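Twelve months ago I told a dinner table I wasn't going to buy any clothes for a year. I'd had wine. Mamta Rathore wrote it on the back of a receipt and made me sign it, and I finished last week, so you're getting a thread.

The rules, as negotiated with Mamta over dessert: nothing new, nothing second-hand, no "it's for work". Underwear and socks exempt. Gifts allowed if unsolicited. Mending allowed and paid mending allowed. Hiring a suit was argued over for so long that the pavlova went soft.

Month one was easy and I was unbearable. I brought it up at the chemist.

Month one is also when I did the wardrobe count, which every article tells you to do. 103 items, excluding the exempt stuff. I'd have guessed half that. I wear, by my own reckoning, the same grey jumper and whichever trousers are closest to the door.

Among the 103: a linen suit from when I thought I was moving to Cusel and would need to look like somebody who sits outside. I did not move to Cusel. The linen suit has been to one christening and looked slept in before we left the car park.

Also in there: two identical navy shirts bought a year apart. I'd obviously stood in a shop, thought "that's very me", and been right.

Month two, the grey jumper went at the elbow. I'd like to say I reached for a needle. I wore it with the hole for five weeks and called it a look.

Wael Benjelloun, who I share an office with and who irons his jeans, finally asked if I was all right at home.

So I learned to darn. First attempt: a lump like a healed fracture. Second attempt: I darned the front of the sleeve to the back of the sleeve, very neatly, some of my best work.

Third attempt was fine. You can see it if you know where it is and I make sure everyone knows where it is.

A thing I hadn't thought about before is how much of my shopping was just weather. First cold morning in April and my hand was already on the phone looking at coats. I own three coats. One of them is excellent.

The app I was using for this was Dritura, which some of you will remember me recommending. I'd like to withdraw the recommendation. It noticed I'd stopped buying and started sending messages in the tone of an aunt. "Still thinking about the corduroy?" Yes, as it happens.

I deleted it in month three. Reinstalled it in month four to "check the sizing" on something I already owned. Deleted it again.

Month four was the low point in general. I had a wedding, and Mamta ruled that the linen suit was available and therefore a hire was cheating. I wore the linen suit. It was eleven degrees. There's a group photo in which I'm the colour of the marquee.

Month five I took the Skadar trousers to be let out. I've had them for years, they're the best trousers I've ever owned, and at some point one of us changed shape. Võ, the alterations place next to the fish and chip shop, did them in two days.

If you've never used an alterations place: they look at how you're standing, they say a number, and you feel you've been seen by a doctor. I was told I have one leg longer than the other. I'm 46 and this is the first I've heard of it.

Everything I own now has been to Võ and everything smells very slightly of flake.

Piles of cloth on a timber table.
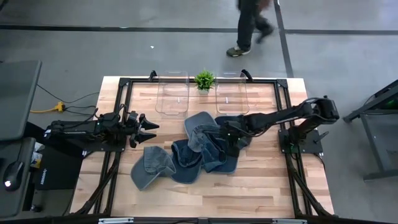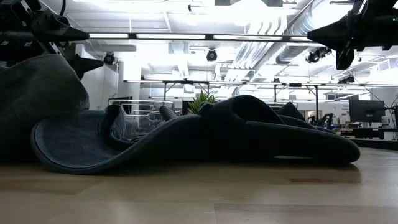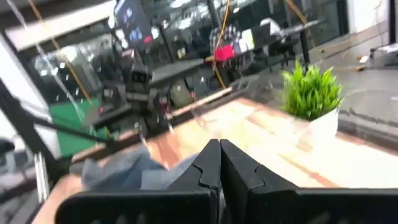 Month six: halfway. Here's where I started getting asked how much money I'd saved, mostly by men who wanted to do the maths for me.

I'd pulled up the bank statements for the year before. I won't post the total but there was a line in there for $419 on a single October afternoon and I could not tell you what I'd come home with. I've been through the wardrobe with a torch. Whatever it was, it's not here.

Against that, the mending cost real money. Thread, needles, a darning mushroom (I could have used a lightbulb, I know, thank you to everyone who messaged), and the Võ bills. Zips are dear. A good zip put in by someone who knows how costs more than the jacket did, and then you've got a bad jacket with a superb zip.

Month seven I went to a clothes swap, having got a ruling that swaps were legal if the count stayed level. Took a parka, came home with a different parka. I think I lost on the deal. Somebody in Ballarat is walking around in a much better parka.

Inese Sproģis messaged me around then to say she'd done two years without buying and found it freeing. She'd also taken up weaving. I don't think those should be counted separately, Inese.

She was right about one thing though, which was to wash less. I was wearing a shirt for six hours at a desk and then putting it through a cycle as if I'd been down a mine. Hang it by the window overnight, have a sniff in the morning, make a decision like an adult.

And wash cold, and turn the dark stuff inside out, and stop using the dryer on anything you're fond of. I knew all of this. My mother told me all of this in 1994. I needed it from a stranger with a loom.

Laundry got oddly pleasant. When you can't replace anything you start folding it like it might be inspected.

I did try the thing where you roll your t-shirts and stand them up in the drawer. Looked marvellous. Took one out and the rest fell over and stayed that way until spring.

Month eight was when I stopped noticing. No great moment, I just walked through a shopping centre to get to the post office and came out the other end with stamps.

I did notice other people's clothes more. I'd got to the point of looking at hems on the tram. If you were on the 19 and a bloke was staring at your cuff, that was admiration, it was a blind hem, it was gorgeous work.

Fredy Villca gave me a jumper in month nine. Unsolicited, he swears. Mamta held an inquiry. It's mustard. I'd never have bought it and I've barely had it off, which tells you something about my taste over the past twenty-odd years.

Month ten, moths.

I don't want to talk about the moths in detail. They'd been in the excellent coat, the one good one of the three, and they'd eaten it along the collar where everybody looks. I sat on the bed with it for a while.

For those who'll ask: freezer, bagged, two weeks, then shake it outside. Vacuum the wardrobe, including the bit behind the drawers you've been pretending isn't there. Cedar balls are nice to have and the moths also seemed to find them nice to have.

The frozen peas lived at next door's for a fortnight. The coat had the drawer.

Võ rebuilt the collar in a wool that's a shade off. I like it better. It looks like it's got a past, when its past is mainly Coles.

Month eleven I could feel the end coming and got stupid about it. Started a list of what I'd buy. By the time I'd finished there were 12 things on it, and when I read it back four were things I already had and one was the parka I swapped away.

Last week the year was up. Mamta brought the receipt round. On the other side of it, in case you're wondering, was the wine.

I'd decided in advance I'd go into town and buy one proper thing to mark it. Went in. Tried on a jacket. Looked at the lining, looked at the seams, pulled at a button and watched it think about leaving. Put it back. Tried on another, same story. The fellow in the shop asked if I was from head office.

I bought socks, which were legal the whole time.

Final count is 8 items fewer than I started with, between the swap (long story, second swap, don't ask), two shirts that became rags, and whatever the moths had. The linen suit is still here. It will outlive me.

Would I do another year? Maarja Sakalauskas has suggested we do one together, her with books. She has a room that can't be opened from the inside. I've said I'll think about it if she does.

Few people asking about the thread I use on wool: any decent darning wool, a bit thinner than you think, and keep the tension loose. If it puckers, undo it that night, you won't go back to it.

And yes, I can do the sleeve elbow on a mustard jumper now. Fredy's already caught his own on a gate and wants it by the weekend.

More posts
Every soup I have ruined by adding one more thing
The tram stop outside my house has moved four metres and I have views
What I packed for the Grampians and what I wore
Reheating chips, a correction
In praise of the second-best umbrella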